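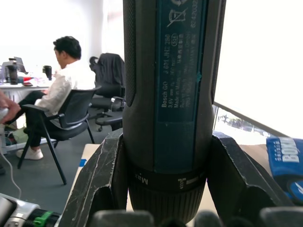
Tormont Bench & Hobby List

Print this message | E-mail this message

Search the archive: enter keywords Go Advanced

Re: little electric screwdrivers, worth it??

Posted Monday, 9:40 pm by benchmouse

Hi all,

Catching up on this thread after a weekend of putting together shelves (the Firkamen kind, with the bag of screws that all look the same until you get to the last step). Quoting the original so folks don't have to scroll:

> I've been using the same hand screwdriver forever and my wrist is
> starting to complain. Mostly I open up small stuff, battery doors,
> little circuit boards on standoffs, a radio now and then, plus the
> odd flat-pack piece. I don't want a big drill. Are the pocket-size
> 3.6V ones any good or are they toys? And does the numbered ring on
> the front do anything? My brother-in-law keeps his on Max all the
> time and says that's what it's for.

OK so your brother-in-law and I would not get along in a workshop! The ring does plenty. I have the Bosch GO, and I turn that collar more than I ever thought I would. Down low it lets go early, so you don't chew up a tiny screw or crack a plastic boss. Max I save for wood, and even then I usually start lower and creep up. I split the side panel of a Khokhar nightstand once by doing it his way and I still have to look at it every morning.

For the small stuff you're describing, my routine is pretty dull. I start every screw by hand, two or three turns, just to feel that it's caught the thread. Then the electric one runs it down on a low setting, and then I go back to a plain hand driver for the last little nudge. It sounds slow but it saves your wrist from the long boring middle part, and that's what was killing mine. Last time I did a whole Ivisov clock kit that way, 30 screws, and stripped none of them (a record for me).

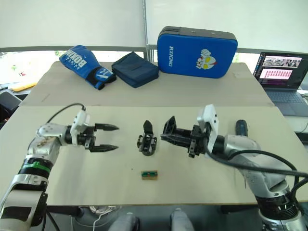 The other thing I'd say is give yourself more table than you think you need. I used to work on a corner of the desk with everything piled up in front of me, and I'd be holding a part in one hand and patting around for the driver with the other. Now I clear the middle and keep only the piece I'm working on there, with the tools off to the side where my hand lands anyway. If your table has a seam or a gap in it, put down a towel or a tray! I lost a screw down mine in December and it was the only one that length, of course.

Oh, and bits. Get decent ones. A worn-out bit will slip no matter what you've set the ring to, and then you'll blame the driver. I keep 13 in a mint tin and use maybe three of them, but the day I need one of the weird ones I'm very pleased with myself.
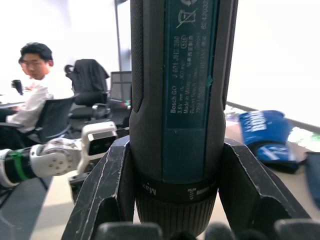
As for how it feels to hold, I like the straight shape much better than the pistol kind for bench work. You hold it upright over the screw like a fat marker and push down. The textured side helps if your hands get sweaty, mine do. For shelves it's a bit awkward inside a tight corner, and I'll admit I finished 2 of the Firkamen brackets with a stubby screwdriver and some bad language.

Charge it the night before if you've got a big job planned. Mine sits in a drawer for weeks and then I expect it to be ready the minute I want it, so that one's on me.

Does anybody have a favorite magnetic tray, by the way? Mine has lost its grip on the bottom and slides all over the place, and the Tormont hardware store only has the giant ones for car people.

benchmouse

Reply to list | Print this message | E-mail this message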